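**Subject: Re: [slowtravel] Bratetti in December: all-inclusive or rent a place?**
**Date:** Apr 12, 2022

Okay, I read the whole thread last night, including the brochure Raili forwarded, and I'm still not sold.

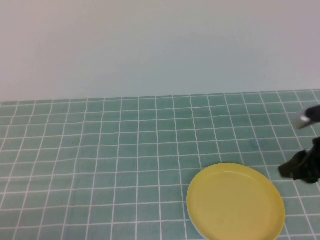

Meron Bogale wrote back to me off-list and said I could pass it along: the Işık is worth the money if you go for a full week and never leave the property, and a waste if you like to eat in town. I think that's fair, though I'd argue with the first half of it.

Pentti's message, for those who joined since:

> We just got home from our second stay at the Işık in Bratetti and I would tell anyone on this list to book it. The package was $2,088 per person for the week with flights, transfers, all meals and drinks, and one spa treatment. We did the hot stone massage and I slept like a baby afterward. Breakfast on the terrace was wonderful every morning. The beach is quiet and the staff could not have been nicer.
>
> I know some of you like to rent an apartment and do it all yourselves, but when I added it up we would have saved maybe a couple hundred dollars and spent the whole vacation grocery shopping. If you book for December through Trukier before the end of the month they take off another 50 dollars.
>
> Pentti Heiskanen

Pentti, I'm glad you had a good time, and I'm not trying to talk you out of your own vacation. But I have a few problems with the math.

First, the $2,088. I went to Trukier and put in the same hotel for the second week of December, two adults, flying out of our nearest airport. The first page does show that number. By the last page I had been charged for a checked bag each, a "resort contribution" payable at the front desk, and seats. The transfer was included only if you land before 5 p.m., and the one flight on the package lands after. I stopped there. Did you pay any of that, or did they change it since you booked? I'd really like to know. If they've started tacking this on in the past year, then your number and mine aren't the same product.

Second, the 50 dollars. Is that per person or per booking? The page says "save $50 on your stay," which I read as per booking. I've seen "before the end of the month" on that site every month I've looked at it, so I don't feel much of a rush.

Third, the apartment comparison. You say a couple hundred dollars. I have my own receipts from Bratetti, admittedly from before the pandemic, when Paavo and I had the upstairs place behind the harbor for 17 nights. I won't pretend those prices still hold. But we did not spend our vacation grocery shopping. We bought coffee, bread, fruit and eggs on the first morning, topped it up a few times, and had dinner out nearly every night. The fish place by the ferry steps was the best food of the trip and it's a short walk from the Işık's front gate. If you've already paid for dinner at the buffet, you won't go. Or you'll go and pay twice.

About the spa. I had one of those included treatments at a different resort in the same chain, and "one spa treatment" meant 25 minutes, picked from a list of three, with a nice woman trying to sell me oils through most of it. Pentti's sounds better than mine was. Which one did you pick, how long was it, and was there an upgrade involved? The brochure says "treatment of your choice (selected menu)" and I don't trust parentheses.

Then there's the beach. Everybody says quiet. In December I should hope so! What I want to hear from someone who's been there at that time of year is whether it's warm enough to sit on it. Tianyou Guo posted a while back that the wind comes straight off the water after lunch and that they spent most afternoons in the covered pool with everyone else's kids. I can't find that message in the archive now, so Tianyou, if you're reading, please say it again or tell me I've got the wrong town.

Where I could be persuaded: if somebody isn't up to stairs or doesn't want to deal with a kitchen, I can see paying more. The harbor apartment has a terrible staircase. Raili Huttunen's point about having a doctor on site was a good one too, and I hadn't thought of it.

And before anyone brings up the insurance that Trukier adds at checkout (the box is already checked, look for it), I called to ask whether it covers cancelling for illness. The man said yes. Then he said up to $1,000 per booking. Then he said "subject to documentation," and couldn't tell me which documents. I asked him to email me the policy and I got a link to the same brochure. Imex at least sends you the actual wording before you pay, for whatever that's worth. I've never had to file a claim with them so I can't vouch for that part.

So, things I'd like from people who have stayed at the Işık, ideally in the off season:

- The total you paid by the time you got home, desk charges included
- Whether dinner is the same buffet all week
- Whether rooms on the road side are noisy
- What's open in town in December (I'm told the ferry stops running, which would rule out my favorite day trip)

If the answers are good, I'll book it and say so on the list. I would love to be wrong about this, my back could use the massage. For now I've asked the owner of the harbor place for her December rate and I'll post it when she writes back. She's slow with email.

Paavo Hakala says to tell everyone he's voting for the buffet.

> > Does anyone have the name of the bakery in Bratetti with the almond rolls?

It's across from the post office, with no sign that I remember. Go early, they sell out.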